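Forum > Kitchen and Table > Cleaning and Care
Thread: Break corner mugs, what do you do about tea rings?

hoventpark
Hi all, first time posting in this part of the forum, usually I'm over in furniture. We have a shared wooden table at work where everybody has tea, and between the brown rings inside the mugs and the crumbs on the tabletop I've sort of become the person who deals with it. I've been using Tenside dish liquid and a soft cloth. The mugs are plain ceramic, nothing precious. Is there something gentler than scrubbing for ten minutes each?

marlowe_16
Baking soda paste, always! A spoonful, a few drops of water, rub with your finger, rinse. My mother did hers that way for years and her cups outlived two kitchens. I'd skip the Tenside on the wood, though (fine for dishes, but it left my own table looking dull).

fevis_fan
I have to disagree about the baking soda, friendly as I am toward it. If the glaze is old it can scratch, and then the tea grabs on even faster. Soak overnight with a denture tablet and go have a nice evening. And please, a fuzzy cloth for the table, well wrung out.

iraisa
Oh, I love this thread, and I'm with fevis_fan on the cloth! We have a wooden table too, with white mugs, a little white cup that gets used for everything except drinking, and a purple cloth that lives at the far side, usually in a heap.
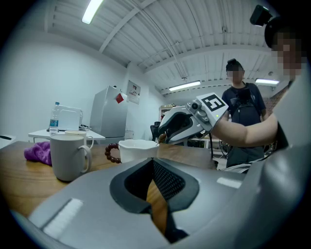
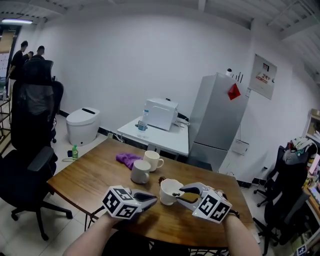
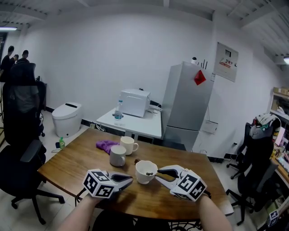
Iraís Ayala
Office Manager, Sydorenko

The short cup is the one I'd keep out of the denture tablet soak, as ours picks up small brown bits and only wants a rinse. For the tall mugs I do use baking soda, sorry fevis_fan, but only on the ring itself and never with a rough sponge. The wood gets the cloth and plain water, then a dry towel along the grain.

fevis_fan
Forgiven, and what a lovely warm brown that table is. I still say soak first! Do you fold the cloth ever?

iraisa
Never once, it dries how it lands.

marlowe_16
A heaped cloth goes sour, hang it over a chair back. I'll argue that one all week.

hoventpark
Thank you both, all three of you I mean. I'll try the paste on one mug and the tablet on another tonight and post back.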